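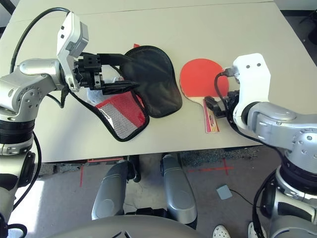
Taller de robótica de Cesville: la prueba de la pala

Galería del grupo de manipulación, diciembre

El grupo de manipulación lleva desde el inicio del curso preparando una tarea con dos brazos para el encuentro entre clubes de Kinmont. La tarea se eligió por votación entre varias propuestas: guardar una pala de tenis de mesa en su funda. Parecía sencilla sobre el papel. La funda es blanda, cambia de forma cada vez que se toca y obliga a que un brazo sujete mientras el otro trabaja. Quien haya intentado cerrar una mochila con una sola mano entiende el problema.

En esta página reunimos material de las sesiones de trabajo, con algunas notas para las familias y para los alumnos que se incorporan después de las vacaciones. La coordinación del grupo corre a cargo de Consolacion Manalastas, profesora de tecnología, que también ha revisado los textos.

Reparto de brazos

El brazo izquierdo se encarga de la funda y el derecho, de la pala. En la funda negra, el izquierdo agarra el borde y lo levanta un poco de la mesa, mientras la pinza derecha se coloca sobre la zona donde el mango se une a la goma roja. Probamos al principio con el reparto contrario y lo dejamos, porque los alumnos que manejan el sistema son casi todos diestros y les costaba más guiar la pala con la izquierda.

La pala se deja siempre plana, con el mango hacia el borde cercano de la mesa. Así lo pide el reglamento de Kinmont y así practicamos. La posición de la funda es libre, aunque una vez empezado el intento no se puede recolocar con la mano.

Cambio de funda

El reglamento permite que el jurado entregue una funda distinta de la que cada club ha usado para entrenar. Por eso trabajamos también con una roja, que tiene la cremallera negra por todo el contorno y un bolsillo de malla en la parte inferior. Los dedos de las pinzas se acercan desde los dos lados: el izquierdo hacia la cremallera y el derecho hacia la malla. El grupo discutió bastante sobre el bolsillo. La malla se engancha con facilidad, y acordamos apuntar al borde de la tela siempre que se pueda.

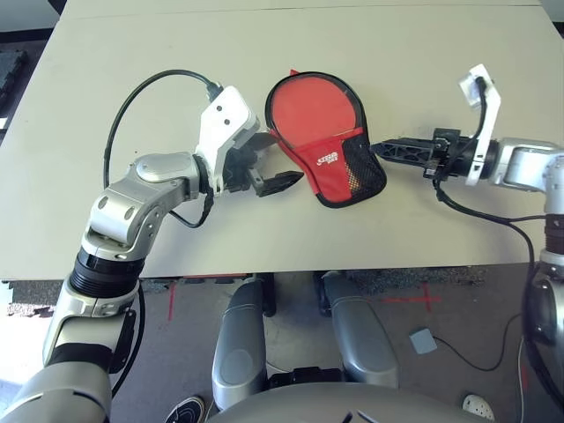
Cómo anotamos los intentos

Cada pareja hace 20 intentos por sesión y rellena una hoja con la funda utilizada, la postura inicial y el punto en que se paró la tarea, si se paró. Las hojas se pasan después al cuaderno común. El objetivo del trimestre era llegar a 700 intentos anotados, y el del curso completo es de 1000. Un intento fallido se anota igual que uno bueno. Los que no llevan nota de la postura inicial no cuentan, y de esos hubo demasiados en las primeras semanas.

Calendario y materiales

La demostración interna es el 11 dic 2021 en el aula grande de Fladirwood. Participan nueve alumnos, repartidos en turnos que están colgados en la puerta del taller. Las familias pueden entrar desde el comienzo y quedarse durante todos los turnos.

El club de Dunmore nos ha pedido una copia de la hoja de anotación y se la enviaremos con los cambios de este mes. Si alguien tiene en casa una funda de pala que ya no use, del color que sea, nos vendría bien para practicar. Se puede dejar en conserjería, con el nombre del alumno en un papel dentro.

Para apuntarse al grupo en el segundo trimestre hay que hablar con Consolacion Manalastas antes de las vacaciones. No se pide experiencia previa en programación. Los alumnos nuevos empiezan con las hojas de registro y pasan a los mandos cuando han acompañado a una pareja durante dos sesiones completas.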